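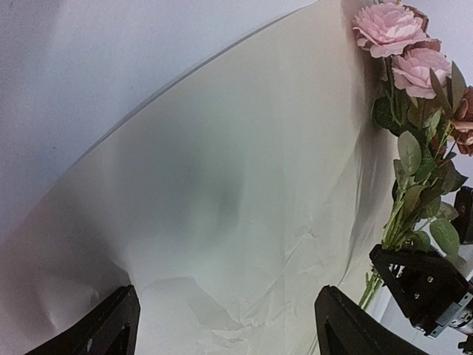

4 min read

Week 8 notes: seeing the edge of the paper
Hiu-tung Au, Robot Software, Skirnness

Welcome back, everyone, and thank you for the lovely questions after last week's session (I've answered the long one about timing at the end of the Dotel worksheet). Today we stay with bouquet wrapping and ask how the wrist view can tell our planner where to take hold of the sheet.

Look first at the paper against the pale surface. Both are light, so a plain brightness threshold does very badly, and what helps us most is the thin grey shadow line along the curved edge. Do notice, though, that it blurs towards the lower left! Our edge finder, Natero, gives each stretch of edge a score, and anything under 60 is passed to the planner as "unsure".

Creases are the other nuisance. A sharp fold in the middle of the sheet can easily score as well as a true edge, so we check whether the texture changes from one side to the other.

The second arm is holding the stems, so please keep its gripper and the flowers in the collision model while you plan.

For the lab: run Wyss on the 12 saved views, mark the false edges, and bring your plots in June.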